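Desk dusting, what are you all using?
General Household board, page 1 of 1

skulier_no_more
Joined in April
Posts: 18

Moved my work things into the shared room at Jillirdale, so I now have a white desk. I'd like a word with whoever decided desks should be white. My old one was the colour of dust and we got along very well.

I've tried a damp cloth (streaks), kitchen roll (leaves bits, which I then have to wipe up with something else) and the blue spray everybody's mum had. I don't want to buy a gadget. What do people use day to day?

Momomine
Posts: 2923

Brush. Always a brush. Cloths move dust to the back of the desk, where it has meetings.

Mine lives in the pen pot and I go over everything before I switch the lamp on. Two minutes, top to bottom, lamp first, then the desk, then whatever rolled under the monitor stand. 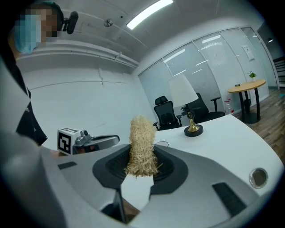 Start with the lamp, as I said, because whatever is up there is coming down sooner or later and you may as well choose when. Then the keyboard, then the bare desk. People will tell you soft bristles only, and for the screen I agree with them, but for crumbs in a corner you want something with a bit of temper. A tight bundle of dry straw like that one, tan and scratchy-looking with the odd strand poking out of the side, is the sort of thing I mean for corners. Give it a good shake before you start or you'll be dusting up bits of your own brush. Don't press. If you're pressing you've left it too long and need a cloth after all, at which point I'll deny having posted.

gravel_and_tea
Posts: 1171

Straw on a white desk? You'll be sweeping up straw. I had a straw hand broom for the hearth and it moulted worse than the dog.

Microfibre cloth, very slightly damp, fold it in four, use a clean side each time. No streaks if you wring it out properly. The streaks are user error, sorry skulier.

Momomine
Posts: 2923

A hearth broom is a different animal. And I did say corners.

skulier_no_more
Posts: 18

I did wring it out. I wrung it until my wrists hurt.

halfpasttoast
Posts: 3000

Oh good, the cloth people and the brush people are in the same thread again.

You need both and you need them in the right order. Dry first, damp after. Damp on top of dust makes a thin grey paste, and that's your streaks. I share a desk at Son with two people who eat crackers over the keys, so I consider myself qualified.

For the dry bit I'd go softer than Momomine. A big fluffy head, the kind sold for blusher, picks up the fine stuff that a stiff one flicks into the air. Beige ones show the dirt, so you know when to wash it. Hold it well back on the handle and let the tips do it.
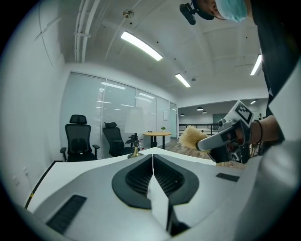
Wash it in washing-up liquid, squeeze, dry it flat on a towel. Never stand it upright while it's wet or the water runs down into the glue and one morning you'll be holding a stick. Then the cloth, barely damp, once across the whole desk in the same direction. No circles. Circles are for cars.

gravel_and_tea
Posts: 1171

I can live with dry first. I can't live with a blusher brush. What do you do about tea rings?

halfpasttoast
Posts: 3000

Coaster.

gravel_and_tea
Posts: 1171

After the fact, I meant.

Momomine
Posts: 2923

Bicarb on a wet fingertip, leave it while you make the next tea, wipe. Test it somewhere hidden first if the desk's shiny, it can dull the finish.

skulier_no_more
Posts: 18

Right. Did dry then damp this morning with an old paintbrush (clean, before anyone starts) and there are no streaks. There's a tea ring I hadn't seen under the dust though. Off to find the bicarb. Does it matter if it's two years out of date?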